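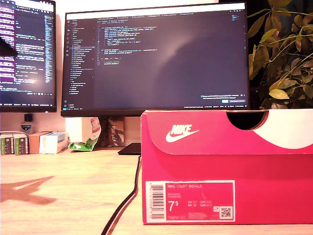
Etikett an einem Schuhkarton, Nike Court Royale, Größe 7.5, daneben die Umrechnungen, darunter UK, CM, BR und EUR.

Grandex - Größenangaben auf Schuhkartons

Grandex ist eine Tabelle mit Größenangaben, die von den Etiketten an Schuhkartons abgeschrieben wurden. Sie umfasst 1.875 Zeilen zu 554 Modellen von 14 Marken. Jede Zeile steht für eine Größe eines Modells, so wie sie auf einem Karton gedruckt war. Nichts in der Tabelle ist aus einer Norm oder einer Umrechnungsformel berechnet, mit Ausnahme der Spalte abweichung_mm, zu der es unten einen eigenen Abschnitt gibt.

Das Projekt hat als Hilfsliste für einen Secondhandladen in Stambridge angefangen. Dort kamen Schuhe ohne Karton an, oft mit nur einer Größenangabe unter der Zunge, und die Kundschaft fragte nach einer anderen. Die Tabellen, die im Netz zu finden sind, widersprechen sich. Das wäre noch zu verkraften, wenn wenigstens dabeistünde, woher die Werte stammen. Meistens steht es nicht dabei.

Inhalt des Verzeichnisses

- grandex.csv: die Haupttabelle, UTF-8, Semikolon als Trennzeichen, Dezimalpunkt
- modelle.csv: ein Eintrag pro Modell, mit Kategorie und Anmerkungen
- strittig.csv: Zeilen, bei denen zwei Abschriften desselben Etiketts nicht übereinstimmen
- pruefen.py: sucht doppelte Schlüssel, leere Pflichtfelder und unplausible Längen
- AENDERUNGEN.txt: Korrekturen seit der ersten Fassung

Der Dezimalpunkt ist in einer deutschsprachigen Tabelle lästig, ich weiß. Auf vielen Etiketten steht er aber so, und ein Teil der Programme, mit denen die Datei gelesen wird, kommt mit dem Komma nicht zurecht. Wer die Datei in einer deutschen Tabellenkalkulation öffnet, sollte die Größenspalten beim Import als Text einlesen. Sonst wird aus 7.5 der siebte Mai. Das ist mehrfach passiert, und mindestens eine der Korrekturen in AENDERUNGEN.txt geht darauf zurück.

Felder in grandex.csv

modell_id: laufender Schlüssel, verweist auf modelle.csv.

us: US-Größe als Text. Halbe Größen mit Punkt. Steht auf dem Etikett ein Buchstabe hinter der Zahl (Y, C, W), bleibt er stehen. Bei Damenmodellen wird der auf dem Etikett hervorgehobene Wert übernommen; ist zusätzlich ein Herrenwert angegeben, steht er in us_alt.

uk: britische Größe als Text.

eur: europäische Größe als Text. Drittelgrößen werden als "42 2/3" geschrieben, auch wenn der Drucker auf dem Karton ein anderes Bruchzeichen benutzt hat. Bitte nicht auf halbe Größen runden.

br: brasilianische Größe, falls angegeben. Etliche Etiketten haben diese Spalte nicht, das Feld ist dann leer.

cm: Länge in Zentimetern. Siehe den Abschnitt zur Fußlänge.

weite: nur ausgefüllt, wenn sie auf dem Etikett steht. Ein leeres Feld heißt nicht "normal weit".

quelle: "karton", "schuh" oder "beide". Bei "schuh" wurde das eingenähte oder eingeklebte Etikett abgeschrieben, dort fehlen öfter einzelne Spalten.

sicher: 1, wenn zwei Personen unabhängig voneinander dasselbe abgelesen haben, sonst 0.

Wie abgeschrieben wurde

Die Abschriften sind von Hand gemacht. Texterkennung haben wir am Anfang ausprobiert und wieder aufgegeben. Die großen Ziffern waren kein Problem, die kleinen Umrechnungen daneben schon, besonders bei weißer Schrift auf farbigem Grund. Verwechslungen von 3 und 8 sind in einer Größentabelle unangenehm, weil beide Werte meistens plausibel aussehen.

Der Ablauf ist einfach. Eine Person liest das Etikett und tippt die Zeile in die Eingabemaske Jibrin, die im Browser läuft und sonst nichts kann. Eine zweite Person bekommt nur den Modellnamen und die hervorgehobene Größe zu sehen und tippt den Rest neu. Stimmen beide Eingaben überein, wandert die Zeile in die Haupttabelle. Stimmen sie nicht überein, landen beide in strittig.csv, bis jemand das Etikett ein drittes Mal in der Hand hatte.

Zeilen, für die kein zweiter Durchgang möglich war, etwa weil der Karton schon verkauft oder im Altpapier war, stehen mit sicher = 0 trotzdem in der Haupttabelle. Für Auswertungen empfehle ich, sie herauszufiltern. Für eine schnelle Auskunft am Ladentisch reichen sie.

Prüfskript ausführen:

python pruefen.py grandex.csv modelle.csv

Ausgegeben wird pro beanstandeter Zeile der Schlüssel, der Feldname und ein kurzer Hinweis. Das Skript ändert nichts an den Dateien. Ohne Beanstandung bleibt die Ausgabe leer.
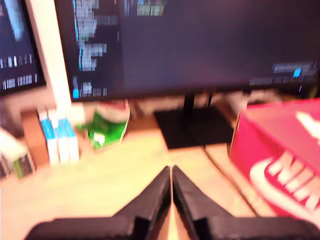 Zur Fußlänge und zur Spalte abweichung_mm

Die Zentimeterangabe ist die Spalte, zu der die meisten Rückfragen kommen. Gemeint sein kann damit die Länge des Fußes, für den der Schuh gedacht ist, oder die Innenlänge des Schuhs. Auf dem Etikett steht nicht, welche von beiden gemeint ist. Wir haben bei einem kleinen Teil der Modelle die Einlegesohle herausgenommen und nachgemessen. Die Messwerte sind in modelle.csv unter sohle_mm eingetragen, sie dienen nur zur Orientierung.

Die Spalte abweichung_mm vergleicht die aufgedruckte Länge mit dem Wert, der sich aus der EUR-Größe ergibt, wenn man sie streng als Pariser Stich liest, also zwei Drittel Zentimeter pro Größe, bezogen auf die Leistenlänge. Dass dabei Unterschiede herauskommen, ist erwartbar und kein Fehler. Der Leisten ist länger als der Fuß, und wie viel länger, entscheidet jede Marke selbst. Interessant ist eher, ob die Abweichung innerhalb einer Marke gleich bleibt. Bei Laufschuhen tut sie das in unseren Daten recht oft, bei Kindermodellen kaum.

Wer die Spalte nicht braucht, kann sie löschen. Kein anderes Feld hängt davon ab.

Was die Daten nicht hergeben

Die Auswahl ist nicht repräsentativ. Aufgenommen wurde, was durch den Laden ging oder was Leute aus dem Bekanntenkreis im Schrank hatten. Sportschuhe sind stark vertreten, Lederschuhe wenig, Sandalen fast gar nicht. Von manchen Modellen gibt es eine einzige Größe, von wenigen eine fast vollständige Reihe.

Ein Modellname ist außerdem kein verlässlicher Schlüssel für die Passform. Hersteller behalten Namen über Jahre bei und ändern die Form darunter. Wo eine Artikelnummer lesbar war, steht sie in modelle.csv, und zwei verschiedene Nummern werden als zwei Modelle geführt, auch wenn der Name gleich ist.
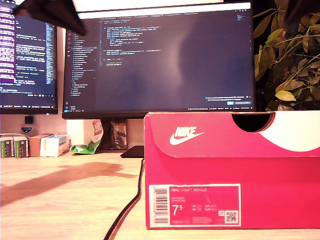 Umgekehrt kann dieselbe Artikelnummer auf zwei Kartons mit leicht verschiedenen Umrechnungen vorkommen, vor allem wenn die Etiketten für unterschiedliche Märkte gedruckt wurden. In solchen Fällen stehen beide Zeilen in der Tabelle und das Feld hinweis enthält "zwei Etiketten". Wir entscheiden nicht, welches recht hat.

Keine Aussage macht die Tabelle darüber, ob ein Schuh groß oder klein ausfällt. Das Wort kommt in den Anmerkungen ein paarmal vor, es ist dann die Meinung derjenigen, die den Schuh anhatten. Für orthopädische Zwecke sind die Daten ungeeignet.

Nicht erfasst werden Preise, Barcodes und Produktionsdaten. Nach Barcodes wird gelegentlich gefragt. Die Ziffern sind lang, das Abtippen ist fehleranfällig, und für die Größenfrage bringen sie nichts.

Verwandte Tabellen

Drindudora ist eine Schwesterliste für Kinderschuhe mit 30 Modellen und eigenen Feldern für Innenlänge und Zugabe. Sie wird getrennt gepflegt und verwendet andere Schlüssel. Ein Zusammenführen über den Modellnamen funktioniert nur teilweise.

Korrekturen und neue Zeilen

Neue Zeilen sind willkommen. Benötigt werden Marke, Modellname, Artikelnummer, soweit lesbar, und alle Größenangaben in der Schreibweise des Etiketts. Bitte nichts ergänzen, was nicht dort steht, auch wenn der fehlende Wert offensichtlich scheint. Ein Foto des Etiketts hilft bei der zweiten Abschrift, muss aber nicht sein. Lieferadressen auf Aufklebern vorher abdecken.

Eingereichte Zeilen werden gesammelt und im März eingepflegt, kleinere Korrekturen auch zwischendurch.

Lizenz: Die Tabellen dürfen frei verwendet und verändert werden. Eine Nennung von Grandex freut uns, verlangt wird sie nicht. Marken- und Modellnamen gehören den jeweiligen Inhabern.

Kommentare

sohlenweise
Danke für die Drittelgrößen. Ich habe mir eine Abfrage gebaut, die bei fehlender EUR-Angabe die nächste Zeile derselben Marke nimmt. Geht für Turnschuhe ganz gut, für Stiefel habe ich es wieder ausgebaut.

Gast
Bei mir steht nach dem Öffnen in der Spalte us überall ein Datum. Datei kaputt?

grandex-pflege
Nein, das ist der Import. Die Spalte beim Öffnen als Text einlesen, steht oben unter "Inhalt des Verzeichnisses". Auf keinen Fall die umgewandelte Datei speichern und weitergeben.

kartonstapel
Gibt es einen Grund, warum mondopoint fehlt? Bei Skischuhen wäre das die einzige brauchbare Angabe.

grandex-pflege
Wir haben bisher keine Skischuhe. Wenn jemand Etiketten schickt, kommt die Spalte dazu.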